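Category: Bimanual cells > Teleoperation > Demo recording
Posted by Henk Nijs, September 2021

Okay, picking this ticket back up because the right arm is lagging again when I teach the two-handed stuff. I'm driving both arms by remote control from the Wamard leader handles and the left one feels great, but the right one trails my hand by what feels like half a beat.

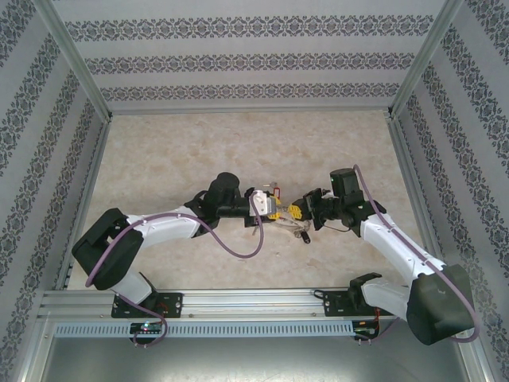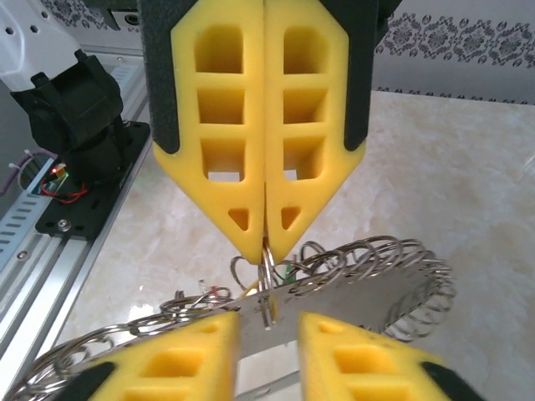 What I've tried so far: swapped the leader handles left to right (the lag stays with the right arm, so it isn't the handle), rebooted the Irnia controller twice, and moved the right arm to its own USB port. The port helped a little! Free motion is fine now, and it only gets bad when both grippers close on the same small part and start tugging at each other.

I went back through my demos from May and out of 148 I'd only keep 67, nearly all the rejects being handovers. The log shows the right side dropping to 8 updates a second during a squeeze - then it catches up in one big jump and yanks the part away from me. Super annoying when you've been careful for a whole minute.

Next I'm going to lower the grip force limit on both sides and record a short batch with the smoothing filter off. If anybody at Soriano has a config that behaves for handovers, please attach it to this ticket and I'll run it tonight.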